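13th July

Woke up with the resolve of a much tidier person and had lost most of it by the time the kettle boiled. Still, I'd told Rezaul I would sort the small bottles before he got back from Irnholm, and he has the sort of memory that keeps hold of a thing like that.

The small bottles live in the second drawer. They've been breeding in there since last September. Every time one of us goes away we come home with another, and every time one of us goes away again we forget we own any and buy more. Rezaul bought a set from Mansour before the wedding, for $38, which I have mentioned to him only when it was relevant. The drawer now makes a noise when you open it, like someone falling down a short flight of stairs.

I gave up on the drawer organiser idea early. The one I wanted was out of stock, and the one in stock was the size of a canoe. So it was paper cups, left over from Mum's birthday, when I ordered a sleeve of 100 for a party that mostly drank out of the good glasses. We'll be using those cups until I retire. I picked out a couple in different colours, on the theory that colour would make it a system. Yellow for keeping, the other for getting rid of. I was quite pleased with this and stood there admiring it for longer than the job deserved.
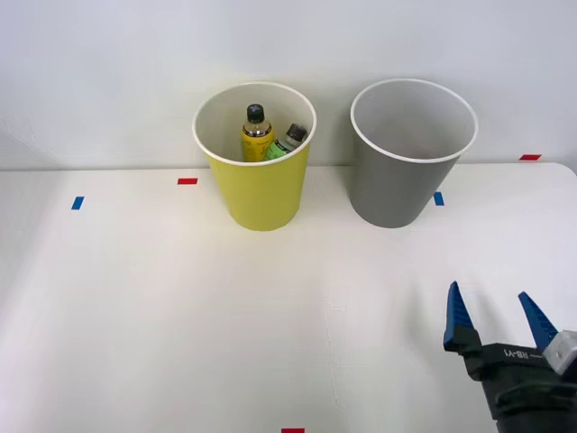
Keepers in the yellow cup, and the other one waiting for me to be ruthless.

I was not ruthless. The yellow bottle with the black cap went in first, there being still some liquid in it and me having been raised by people who rinsed out the shampoo. The green one followed, out of loyalty. It won't stand up straight in there for anything. I turned it round, took it out, put it back, and it went on leaning like a man at a bus stop. After that I had a long think about the rest of the drawer and made tea.

The trouble with a getting-rid-of cup is that you have to get rid of something. I picked up a hand cream from the hotel in Bremumetti and remembered the view of the car park, and how hard it rained, and that Rezaul ate a whole tray of apricot slice at the conference and called it networking. Back in the drawer. Then a mouthwash, full, seal still on. You can't throw out a sealed mouthwash. It could be a comfort to somebody. Back in the drawer.

Had lunch standing up, which always means I'm avoiding something. Toast, the end of the cheese, a pickle of uncertain age.

Rang Mum in the afternoon for moral support and got none. She keeps hers in a biscuit tin on top of the wardrobe, labelled, and has done since I was in primary school. She said the secret was to own fewer. I said thank you. She then told me at length about her neighbour's new fence, which is 300 millimetres higher than the old one and has apparently ended a friendship. I took her side, though I couldn't say for certain which side that was.

Wrote the Revov shopping list while she talked: dishwashing liquid, lemons, light globes, NO small bottles. Underlined it. Then went back to the table for another go and moved the yellow cup a little to the left, in case that was what had been holding me up.

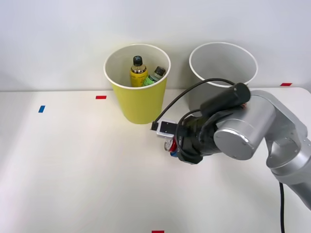
Do two little bottles need a cup to themselves?
They do if they're the only ones you've managed to make a decision about, and they can share with the toothpaste once I've worked up to the toothpaste.

Rezaul messaged at teatime to say he'd be late, the highway was down to one lane, and did we need anything. I said no, we were fully stocked. He asked how the drawer was going. I said it was going in stages, and asked him about the highway.

Must remember to put the bins out, and to ring the dentist before they charge me for not ringing. The drawer shuts if you lift it slightly and lean on it with a hip.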